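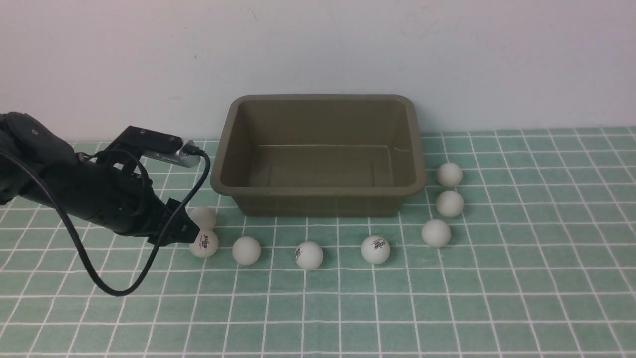 6th April – cistern, day two of the refill

Meter at the pump read 3261 at 6:40 this morning. Same as last night, so the foot valve is holding. I had expected it to drop back through the check and lose prime the way it did in March, and I had the priming jug ready on the step. Put the jug back.

Switched on at 6:45. Pressure came up to the usual mark and the Adugna settled after a short rattle. The rattle is in the bracket, same as before. I put a folded piece of inner tube under the left foot and it stopped. That is a temporary fix and I am writing it down so I remember it is one.

The tank is rated at 4000 liters, measured to the overflow. Usable volume is less, given that the outlet sits a hand's width above the floor and I have no intention of lowering it. The sediment needs somewhere to sit. Bereket Wolde argued on the phone that a floating intake would solve this and give cleaner water from just below the surface. He is right in principle. The hose has to flex through the full range of levels, though, and the one I have is the stiff ribbed kind. When the tank is low it would kink. I told him I would look at the price of soft hose in Hurkard and left it there.

Inlet filter

Opened the Flumenard housing at the end of the first run. The cartridge was brown on the lower third and nearly clean above that. The flow is clearly going in one side and taking the short way out. Either the cartridge is not seated on the bottom spigot or the seal is flat. I took the seal out and it had a groove all the way round, so I turned it over and refitted it. A new one goes on the list. The manual asks for silicone grease and I had only the tap grease, which I did not use on the rubber.

Head loss across the filter before cleaning was enough to see on the two gauges. After cleaning the needles read the same as far as I can tell, but these gauges are cheap and the marks are coarse. I would not put a number on it.

The housing wrench has a crack at the root of the handle. Used it anyway, slowly.

Etenesh Woldegiorgis came by for her ladder around ten and stayed to look at the overflow. Her tank is a Billberg, the older pattern with the bolted lid, and she has had the same trouble with mosquitoes getting in at the overflow pipe. She uses a double layer of mesh with a hose clamp. I have a single layer, and I found it pushed in on one side. Replaced it with two layers, threads crossed. The clamp was the last 16 mm one in the tin and it would not go round, naturally, so I used wire.

Flow test

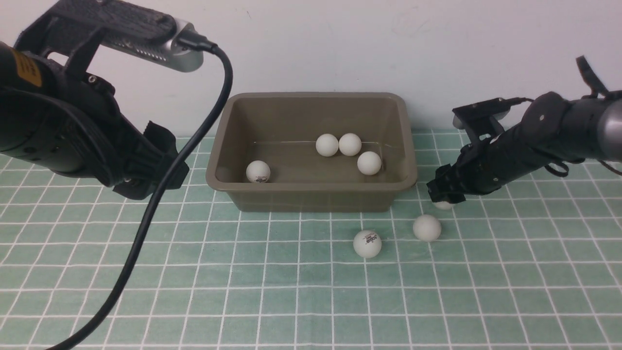

The delivery rate at the garden tap is the figure I keep getting wrong. Timing a ten-liter bucket is too short for the stopwatch error, and the bucket is marked on the outside in steps that do not agree with the kitchen jug. A wider vessel is worse unless it is calibrated first, as a small error in level becomes a large error in volume. The tub with the ping-pong balls in it has the shape I mean: flat floor, slightly tapered sides, wide rolled rim. With a taper like that, a scale of equal divisions up the wall is wrong from the first mark, and filling to the rim is not much help either if you cannot say where on the curve the water is level. The proper way is to add water one jug at a time and scratch a line after each. I did this with the gray trough in the afternoon, with the trough on the slab and checked with the spirit level in both directions. The lines do get closer together toward the top, as they should.

The test itself I have put off until the tank is full, or the head will change during the run. Last time I ignored that and got two results that could not be compared.

Stopped the pump at 2:10 for a rest and felt the motor casing. Warm, and I could keep my hand on it. The sheet says nothing on duty cycle beyond "intermittent", a word that covers anything. I gave it 37 minutes off, which is the time it took me to eat and find the other glove.

Second run until just after five. Water now stands above the upper ladder bolt. I dipped it with the cane and wiped the chalk off straight away, which was careless, so there is no level for today. Tomorrow: dip, write down, then wipe.

Small leak at the union below the tank. One drop, a long wait, another drop. I backed the nut off, put on four more turns of tape, and brought it up hand tight plus a quarter. Dry when I left it. I have put a sheet of newspaper under it for the night – anything that falls will show.

Still to do

Seal for the Flumenard housing, and a spare.
Wrench.
Bracket foot, with a real rubber pad and a longer bolt.
Clamps, larger sizes.
Price of soft hose. Tell Bereket either way.
Ladder back from Etenesh before the gutter work.

Wind from the west after six. Pump cover on, breaker off, lid down and latched.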